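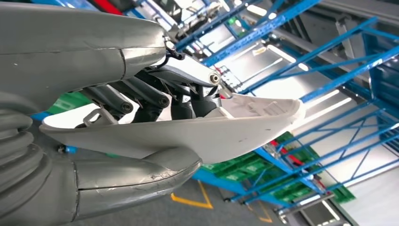
Photo: Moushumi Gazi

Yellow tape on a stainless steel table – how do I move the lines?

Print this page | E-mail this page

Moushumi Gazi
We have a stainless work table marked off in yellow tape, a smaller box on the left and a bigger one next to it that reaches toward the back. The hubcap goes in the bigger box but sticks out past the front line. I want to pull the tape and lay it again closer to the front edge. It has been down since July. How do I get it off without leaving glue or scratching the brushed top?
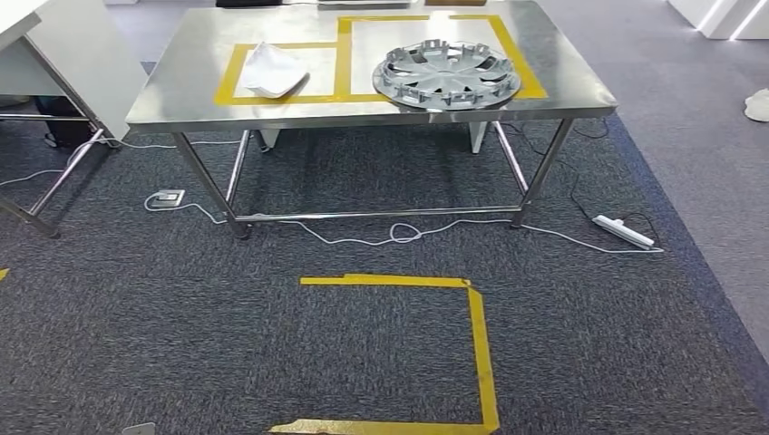
Replies

Jakab
Warm it with a hair dryer and pull slowly, keeping the tape low and flat to the table. Whatever glue stays behind, rub with a little cooking oil on a cloth, leave it for 11 minutes or so, then wash with dish soap. Rub with the grain of the steel. Wipe with rubbing alcohol before you put new tape down or it won't stick.

Mernum
400 grit paper takes it right off.

Prurnton
Don't sand it, the patch will show. A plastic scraper is fine. Set the hubcap on the table first and mark the new line with a pencil. I'd stop short of the rounded front edge – tape lifts there. I would also tape down the cables on the carpet while you have the roll out.

Comments (3)

Traltow: Oil worked on mine.
Mernum: OK, maybe not the sandpaper.
Moushumi Gazi: Thanks, trying the hair dryer first.

Contact us | Copyright 2018 | Back to top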